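Drulanance Giveaways – Entry Help
Ticket: Entry form will not accept my daily entry
Opened: 06/01/2025
Status: Resolved

I entered the Bozsik luggage giveaway on Saturday and it went through. The rules allow one entry per day. When I go back, the form loads, I fill in my email and ZIP code, and I get "You have already entered this promotion." Same result on my phone and on my laptop. I also tried the Wiltell gift card giveaway on the same site and that one worked fine both days.

Reply from support:
Thank you for the report. Please clear the cookies for our site, close the browser and try the form once more. Let us know the exact message you get and the time you got it.

Customer update:
Cleared cookies, same message. I also tried a private window. I use an ad blocker, so I turned that off for the page and reloaded. No change. The bonus entry for signing up to the newsletter still shows as open, but clicking it does nothing.
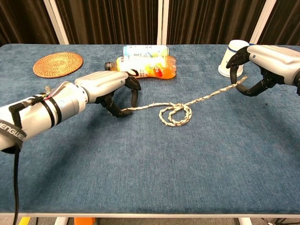
Does a rejected entry count against the daily limit?
Rejected entries are not recorded at all, so the limit only applies to entries that end with the confirmation page.

Reply from support:
We found the cause. The Bozsik promotion was set up as a single-entry giveaway, the same as the one they ran in April, and the daily rule was never switched on. It has been corrected. Your first entry is still in the drawing. We have added 2 entries to your account for the days you missed – you do not need to submit anything for those.

Customer update:
Today's entry went through and I got the confirmation email. The newsletter bonus works now too. Please close.

Closing note:
Fixed in promotion settings. Dircombe, who handle the prize drawing, have been sent the corrected entry list.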